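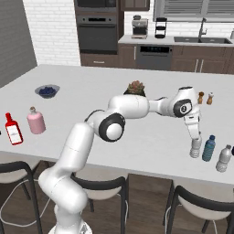

Skumeck brings element repairs back to Zutton

22 October 2021

After a long stretch of sending worn-out heaters down the highway in the back of a ute, the bakers, dyers, jam makers and paint shops of Zutton can once again have them looked at in town. Skumeck, the family-run maker of immersion heaters, water baths and drying ovens, has reopened the repair counter at its works on Fontes Road, and by mid-morning on the first day there was already a small crowd at the roller door with dead elements wrapped in newspaper and old towels.

The counter closed when the company moved its coil winding to a larger shed and needed every bit of floor it had. Customers were told at the time that it would be back within the year. It took rather longer than that, as these things do, and the company's general manager, Thaís Sampaio, was happy to say so when we dropped in for a cuppa and a look around.

"We promised it too early and people were very patient with us, much more patient than I would have been," she said. "I had one lady who makes relishes ring me every few months, always lovely about it, and always asking the same question. She was the first person I phoned when we had a date."

The new counter will take tubular elements, thermostats, float switches and complete immersion heaters, whether or not they were made by Skumeck in the first place. Jacketed kettles and the larger curing ovens are too heavy to bring in, so those will still be seen to on site, with a visit booked ahead. Laboratory water baths can be left at the counter, provided they have been drained (and please do drain them, the staff ask, as the bench is not far from the switchboard).

Work at the bench is being run by Kittipong Luangrath, who came to the company as an apprentice fitter and has spent most of his time since then in the oven section. He has brought his own stool with him and a radio that picks up only the one station. His days now begin with the insulation tester, which every element goes through before anybody reaches for a spanner.

"Most of what comes in is scale," he said, turning over a bent element that looked as though it had been dipped in plaster. "The water here is hard, so you get a crust, and then the metal underneath can't shed its heat and away it goes. If you descale it every so often you'll get years more out of it. I know people don't want to hear that from me, they want a new one by lunch, but a bit of acid and a soft brush will do a lot."

He is also seeing a good many thermostats that have been wound up to the top and left there, usually in small kitchens where someone was in a hurry one morning and the knob never got turned back again. His advice is to mark the right setting with a dab of paint, so that whoever opens up next can see at a glance where it belongs.
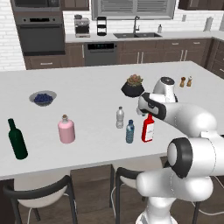
A robotic arm reaches over a countertop with bottles, a bowl and a potted plant.

Prices have been kept simple. Testing is free for anything that can be carried in by one person, and a written quote is given before any work starts. A rewound heater for a standard water bath comes to $456 including fitting, while a replacement chrome nickel steel heating set for the smaller baking oven is $1,240. Repairs carry a six-month warranty against faulty workmanship, though it won't cover an element that has been switched on dry, and Mr Luangrath says he can tell. New equipment keeps the 12-month cover it has always had.

The stock behind the counter has grown as well. Shelving along the back wall now holds 1,911 spare parts, from gaskets and glands to the long finned elements used in drying cabinets, and the company has gone through its old paper catalogues so that models it stopped making years ago can still be matched to something on the shelf. That job fell mostly to Ms Sampaio, who did a fair bit of it at her kitchen table over the winter, with the catalogues in shoeboxes by year. A few of the oldest sheets are missing, and she would be very glad to hear from anyone who still has a Skumeck price list with the green cover tucked away in a drawer.

"It has the side-arm circulators in it," she said. "We know we made them, there are two still going at the dye works, but we haven't got a single drawing."

There was some worry among regulars that the counter's return might mean longer waits for new ovens, with the same hands being asked to do both. Ms Sampaio said two fitters had been taken on and that orders already on the books would go out as planned. The larger batch ovens are still being quoted well into the new year, mostly on account of slow deliveries of insulation board, and she suggested that anyone hoping to have one in place by February should be in touch quite soon. Deposits are not being taken until the board is in the building, a rule she brought in herself after a trying few months of ringing people with new dates.

For the relish maker, at any rate, the wait is over. Her kettle heater was on the bench while we were there, tagged and tested, with a new gland fitted and the old one taped to the quote so she could see the split in it. She had brought in a jar of green tomato pickle as well, and it was open beside the kettle in the tea room with a spoon standing in it.

The repair counter is at the rear of the Fontes Road works, through the second gate – the first gate is for trucks only, and the drivers do get cross. It opens at 7.30 am on weekdays and closes at 3.30 pm, with a break at noon for lunch. Parking is on the gravel beside the fence. Customers with three-phase equipment are asked to phone ahead, and everyone is asked to write their name on the item itself as well as on the box.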